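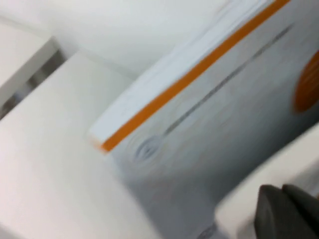 The robotics club at Sotelo Community College meets in a former print shop behind the library. It has six members this year, one arm on loan from the engineering department, and a shelf it is trying to teach the arm to stock. The club plans to enter the Vasora student challenge in June, where teams have to move retail packages from a bin to a shelf without crushing or dropping them.

I sat down with the club president, a second-year student who also writes most of the control code. She said the group picked boxes over cans or bags for a simple reason.

"We thought boxes would be easy," she said. "They're flat, they have corners. Then we started and the first month was all corners."

The trouble is the tilt. A box that comes up at an angle has to be straightened before it goes in, and the camera at the wrist is so close by then that it sees one panel and not much else. When the arm moves fast, the print on the package smears and the software loses the edges it was following.

"A stripe helps a lot," she said. "If the box has a strong color along one edge, orange or red, we can still find the line when everything else is mush. Plain gray packaging is the worst. We have a lot of white and gray in the room too, so that doesn't help."

Would repainting the shelf be allowed? She laughed. The rules say the shelf stays as supplied.

The club's money comes from a student activities grant of $2,725. Most of it went to a new gripper kit from Dolness, and the rest to fingertip pads, which wear down. The president keeps the old pads in a jar - she wants to measure them at the end of the year.

Their simulation runs in Plurness, a free program one of last year's members left set up on the lab computer. I asked how close it gets to the real thing.

"Close for the big moves," she said. "For the last inch, no. In the program the box never slides on you."

The other person I spoke to handles the hardware and had a roll of tape on his wrist the whole time. He would like the arm to slow down. "She wants speed because there's a time bonus," he said. "I want it to not hit the shelf. We argue about it every meeting."

They have settled on two speed settings for now, a quick one for the carry and a slow one near the shelf. The switch between them is still done by hand.

The club meets again in January 2023, after the break, and new members can join until the end of that month. No coding experience is needed. The hardware lead said he would take anyone who can solder.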